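Cleaning and lubricating rollers

Applies to small gravity rollers: workbench outfeed rollers, drawer runners, the rollers under a sliding shed door.

Brush off dry dust along the length of each roller before any liquid goes near it. Wipe with a cloth wrung out in warm water and a little washing-up liquid, then dry at once. Do not soak the ends, where water will carry grit into the bearing.

Spin each roller by hand. A good one runs on for a moment and stops gently. A rough one needs its bearing flushed or replaced – more oil will only hide the noise.
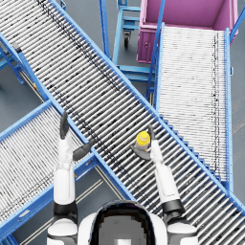 Roller conveyors, seen from above.
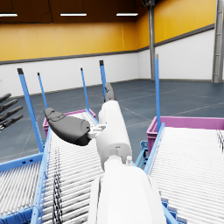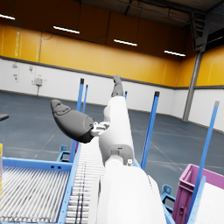

Use light machine oil on open bearings, 2 drops per end. Sealed bearings get none. Keep oil off the roller face and wipe up any spill with a dry rag.

A 250 ml bottle will last a home workshop for years. Label it with the month of opening; mine says September.

Check the fixing screws every 6 months. Set the rollers level with a straight edge laid across them, and pack the low end with card or thin washers.

Jianguo Zeng, Ultville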